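Small Things in Cups: How I Keep My Work Table in Order

by Visitación Paredes

Last November I moved my work table from the bedroom to the kitchen window, and I found 33 buttons in the gap behind it. Also two needles, a key for a suitcase I no longer have, and many pieces of cut sponge. Since that day I sort everything small into paper cups before I begin a job, and I want to write down how I do it, because my sister asked me and I explain badly on the telephone.

What you need

Plain paper cups, the cheap white ones without printing. A pencil. A tray with a low edge, if you have one. I use a Pretorius baking tray which is too bent for the oven now.

Choose cups which are narrower at the bottom, so that you can put them one inside the other when they are empty. Plastic cups also work, but it is difficult to write on them with a pencil, and the light ones fall over when you touch them with your sleeve.

How to begin

Clear the table first. I know it is boring. Wipe it, let it dry, and put the cups on the side of your weaker hand. I am right-handed, so my cups stand on the left and I work on the right. Leave a space of one hand between the cups and the edge of the table.

Then take one kind of thing only. If you sort buttons, sort buttons. When you find a screw among them, put it in a separate cup for strangers -- I call it the hotel -- and look at it at the end.

Put the thing into the cup, do not throw it. Soft pieces like foam or sponge are light and they jump out again from the rim. Lower them a little inside before you let go.
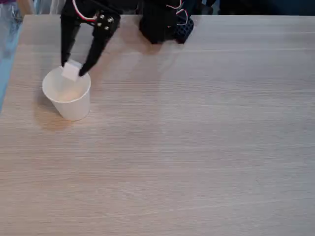
Can I use the same paper cups again and again?
As long as the rim is firm and the inside is dry and clean, keep using them. When a cup becomes soft, put it in the bin, and never drink from one which had screws or glue in it.

How many cups

For a normal evening I take 6. With more than this I begin to forget which is which, even with the writing. If you have a very big box to sort, for example an inheritance of buttons, do it in parts and empty the full cups into jars between the parts. My neighbour in Clurberg bought a collection of some 4,000 beads and tried to do all of them at once on her bed. She is still finding beads.

Writing on the cup

Write near the top, with big letters, before you fill it. A pencil is better than a pen on waxed paper, but try it first on the bottom. I write only one word: "felt", "hooks", "foam".

Where to keep them afterwards

Cups are good for the work but not for storing. They have no lid and the dust comes in. At the end I pour everything into jars or into the flat Pleltar boxes, and I copy the same word to the lid. For a short time, until the next morning, a saucer on top of the cup is enough.

If you must carry the cups to another room, carry them on the tray, and close the window before. I learned this with feathers.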